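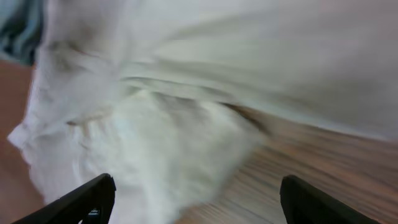

1/ A budget for folding robots should start with the fingers, and I learned this quite late. Most quotes I receive put the arms first, with a big price, and the gripper is one line at the bottom. But the fingers are what meets the laundry. With a white cloth bunched up between two black fingers like this, the cloth has no fixed shape, and the arm behind it can be as precise as you want.

Berwyn Parri
May 15, 2025
3 min read

2/ For those who are new: I do the equipment planning for Nasudden, a small laundry and repair shop in Olatholm. We want to have one folding table for trousers, shorts and jeans next year. I write down what I find, also the boring things.

3/ We have two quotes. Miruner sells arms, table and software as one package. Štěpánek sells the arms only, and you build the rest by yourself. The second price looks much nicer until you add your own labour.
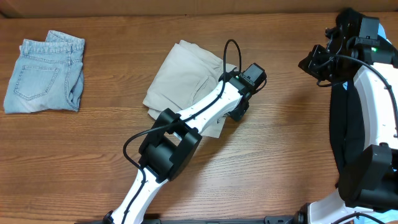 4/ Cables are my favourite small line in the budget. It is a cheap part, but when one fails the whole table waits for it. On a pair of arms like these, the black cables hang in loops outside the white links, so I would plan them as a part that wears. Miruner asks $135 for one cable set. I put 5 sets in the plan, and my boss asked if I was joking. I was not.

5/ Table space is the other thing. Please measure with the finished clothes on the table, also the ones still waiting. A folded pair of jeans on the left and a dark fabric on the right already take a good part of the surface, and the arms need to move between them. My first drawing had only the arms and one garment. I had to make it again in January. 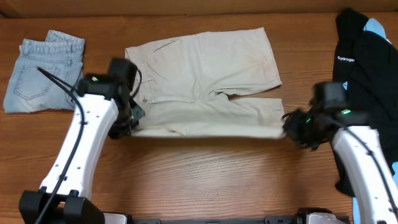
6/ Spare parts and delivery time. The waiting time for a new gripper is 9 weeks from Štěpánek. From Miruner I got no clear answer, only "in stock usually". I asked to have it in writing. If your supplier does not want to write it, buy the spare gripper together with the arms.

7/ Training for staff. I keep $2,000 for it, separate from the machine money. If you mix them, the training is the first to go when the freight gets more expensive. We lost it this way once, with the big dryer.
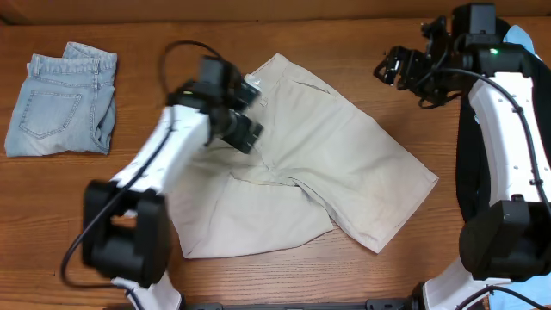

8/ Do you need two arms for folding, or can you begin with one and add the second later?

I would buy two from the start. Trousers have to be held at two places for most folds, and adding an arm later means a new mounting, a new safety check and a second delivery fee.

9/ Still open for me: who pays when a garment is damaged in the test period. Both suppliers sent me the same kind of polite sentence about it. If you have signed a contract where this is written properly, I would be very thankful to know the wording. My messages are open.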